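Lists > Grallthorpe-fabric > Archive > May > Thread 941

Re: Black jersey fading along fold lines
6 replies | 2 shares

Jayson Dizon wrote:

> We print and finish black cotton jersey for uniform customers. The
> last run from Dilleck came back from the client with a greyish line
> along each fold. Washing removes part of it but the line stays
> visible under shop lighting. Fabric is 100% cotton single jersey,
> reactive black, enzyme washed before cutting. Our supplier blames
> storage. I suspect the dye. Has anyone on the list seen this, and
> how do you separate the two causes?
>
> Jayson

Jayson,

We had the same complaint on 300 shirts last winter and spent longer on it than it deserved. There are two mechanisms which look alike at arm's length and need different remedies.

The first is abrasion. Loose fibre ends lift at the crease and scatter light, so the line looks grey although the dye is still in the yarn. Enzyme treatment reduces this if it is run to completion and makes it worse if it is stopped early. Put the crease under a 10x loupe. If the fibres are dark and standing up, it is abrasion. If the fibres themselves are pale, colour has gone.

The second is real loss of colour, from unfixed dye, from light, or from fumes in the warehouse. Gas heaters are a known source of the last. Light damage normally shows on the outward face of the fold only and has a fairly sharp boundary.

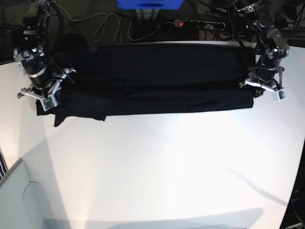

Before you cut anything up, do a wet and dry crock test on an area well away from any fold. If the dry result is acceptable and the wet result is poor, you have unfixed dye throughout the lot and the fold is just where it became noticeable. Ask Dilleck for their soaping record as well. We found that one of our lots had been given a single hot rinse where the recipe called for two, and hardness in the rinse water had been let go to 35 ppm over the specified limit. Either will leave hydrolysed dye on the cloth.

On storage, I would look at three points. Stack height comes first: the bottom garments in a deep carton carry most of the load, and the crease sets hard. We now limit ours to 6 to a bundle. Next is what the garments touch. Recycled tissue can be alkaline or carry residual bleach, and I have seen it mark black more than once. Catacutan will supply a buffered and an unbuffered grade, so specify which one you want. Last is humidity, although I have less data on that. Our Stestico logger recorded wide swings overnight in the loading bay and very little in the main store, and the marked cartons were not confined to either.

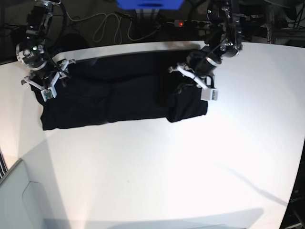
To separate the supplier's case from yours, take two garments from the same dye lot. Fold both the same way and put them under equal weight. Keep one wrapped in foil in a closed box and leave the other on the open racking. Compare after a month under a daylight tube and again under whatever lighting your client has in the shop. A line on both garments points to fibre or dye. A line only on the open one points to the warehouse. If you have a spectrophotometer, take the reading with the small aperture, as the large one averages the crease out and will tell you nothing is wrong.

For the stock already marked, a light cellulase wash followed by a cationic softener recovered most of ours – abrasion cases only. Overdyeing is possible but the sewing thread is usually polyester and won't take the reactive, so check the seams on a sample first. I would not tumble them afterwards.

I can send our crock test sheet off-list if it is useful. Does the line run along every fold or only the outer ones? That would narrow it down considerably.

Regards,
G.

Reply to list | Reply to sender
Contact the list owner | Copyright remains with the authors of each message | Back to top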